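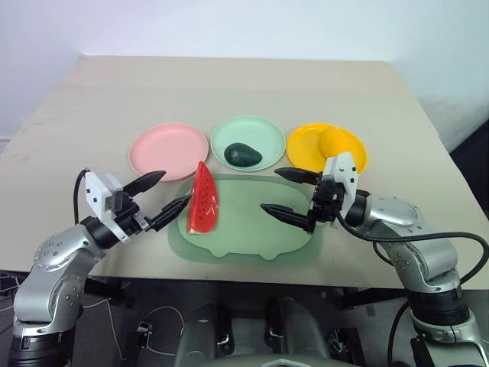 Fruit table returns in March

The fruit table is back at Tipoki through March, set out at 15 minutes before noon. Plates are pink, green and yellow again, and the big light green tray is for watermelon. Please keep avocados on their own plate - they get bruised under the heavier fruit.

Tane Pomare is cutting the melon into wedges this time, rind left on, so they can be picked up without a fork. If you bring fruit from home, wash it first and leave it with Tipene Tapsell in room 151. Plates go back in the left-hand cupboard when you are done, and rinds go in the compost pail.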